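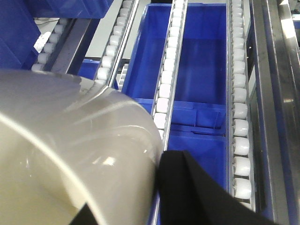 Packers wanted for the fall rush at Nusside

Hi! I run the packing side of things at Nusside, and I'm looking for 5 people to join us from August through the end of the season. We ship craft supplies, mostly yarn, buttons and the Fedoruk knitting kits that everybody seems to want as soon as the evenings get dark, and right now my crew is stretched pretty thin.

The job is what it sounds like. You get an order, you check it against the slip, you wrap it so it survives the trip, and you send it on its way. A busy shift runs to 200 orders a person, but I won't throw you in at that pace, I promise! You'll spend your first 2 weeks paired with someone who knows the ropes (and knows which tape guns jam).

Shifts start at 6 a.m. or at noon, your pick, and we try hard to keep you on the one you chose. You'll be on your feet most of the day, so bring shoes you like. Boxes can weigh up to 12 pounds, nothing crazy. We have a decent break room with a coffee machine I fought for, and the radio rotates so no one gets stuck with my country station all week.

You don't need warehouse experience. I came here from a bakery myself and had never packed anything bigger than a wedding cake. What I do need is somebody who reads the slip twice and shows up on time.

Pay is weekly and overtime is always optional. To apply, fill out the short form on Wurkex under "Nusside packing" or stop by the front desk before 3 p.m. and ask for a paper one. Tell me which shift you want and when you can start!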